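The white table was the last thing Dakness bought for its new floor, and it has become the place where most of the work gets done. Aivar Toom, who planned the fit-out, wanted one large plain surface that anyone could use without booking it. 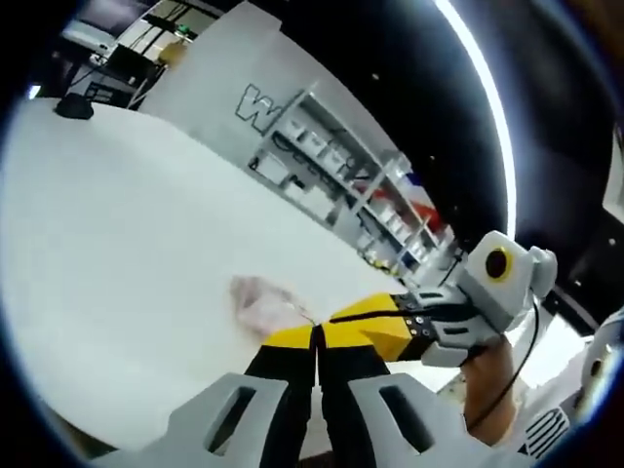
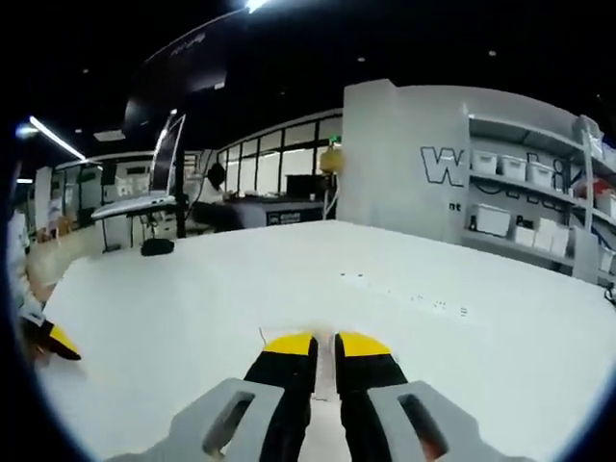 Toom looked at 14 tables before settling on this one from Jandeo. Glass was ruled out early and oak cost too much. White shows every mark, and by May the top had picked up a few, but it wipes down in a minute. People are asked to clear their wrappers and bags by six. Desks stay along the sides, where it is quieter. A second table is on order for the floor above.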